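Dinner plate

A dinner plate is a broad, mostly flat dish from which the main part of a meal is eaten. It is the piece most people picture when they hear the word "plate," and in many homes it is the only kind that comes out of the cupboard on an ordinary evening. Before such plates were common, diners in much of medieval Europe ate from trenchers – thick slices of stale bread, and later squares of wood – which soaked up the gravy very nicely.

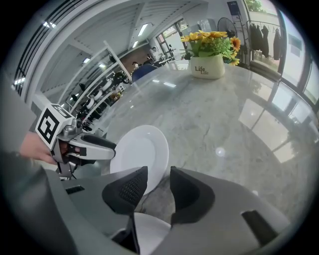
Lindsay Gilchrist, contributing editor, Home and Table

A raised rim helps keep sauces off the tablecloth and gives the fingers a place to hold. White has long been a favorite color, as it goes with nearly any food you might care to serve.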